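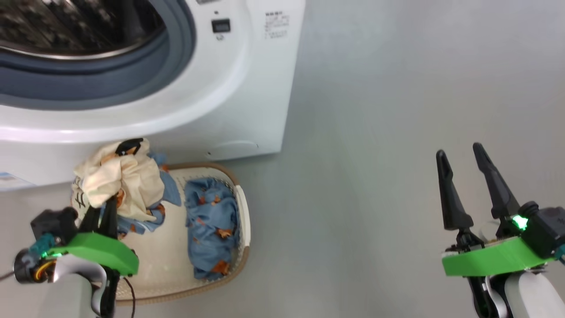

To: bindham-users
Date: 8 June 2025
Subject: Re: left gripper does not release during laundry unloading

Hello all,

Thank you for the replies to my first message. I quote the most useful one below and answer between the lines, because I now have more to report, and one part of it is a safety matter for anybody who runs two arms close to a machine door.

> Are you sure that the gripper is really commanded to open? We had
> something similar in February with the Nurari controller, and in our
> case the open command was never sent. The state machine believed the
> hand was empty already.

Yes, I checked this now. The open command is sent and the controller confirms it. The fingers do not move. After 4 seconds the current goes up, the driver goes into protection, and the log says "grasp complete". This message is wrong, of course, and the task continues as if the cloth was already in the basket.

> Does it happen with every kind of cloth or only with the thin ones?

Only with thin cotton so far. With towels I could not reproduce it. I think that a fold of the thin fabric goes between the finger and the guide behind it, and then the finger is blocked in both directions. When I opened the left gripper by hand there were threads in the guide. In the right one I found nothing, but the right arm does much less of the pulling from the drum, so I would not conclude from this that it is a better unit.

> If the fingers are blocked you can increase the opening force. We
> use 145 percent of the default and never had a problem.

Please be careful with this advice. I tried it and it is how I came to the second fault. With the higher force the fabric came free in one jump, and the left arm, which was still pulling up against the weight of the cloth, swung toward the door of the washing machine. It stopped 2 centimeters from the rim. My own hand was in the basket at that moment, because I wanted to take out a piece which had fallen badly. I was not hurt, but I should not have had my hand there with the motors on, and I write it here so that others do not do the same.

I have set the force back to the default value. I also made these changes on our side:

The left arm must now hold still before it tries to open the fingers. It makes the cycle slower, but there is no more pulling during release.

If the fingers do not reach the open position, both arms stop and wait for a person to confirm. Before, only the arm with the fault stopped and the other one continued its own motion, which I find dangerous.

The guides are cleaned after every 30 loads. I chose this number without much science and would be happy to hear a better one.

With these changes I had no sudden movement again. The blocked finger itself still happens, so the cause is not repaired.

Two questions remain open for me. Does the newer finger set from Sunadden have a closed guide? The drawing on their page does not show the back side. And did somebody try the Uçar covers with this gripper? I am afraid that they make the fingers too thick to reach the fabric at the back of the drum – but maybe I am wrong.

I can send the log of the second fault to anybody who wants to look at it. Please write to me directly, the file is too large for the list.

Best regards from the laundry bench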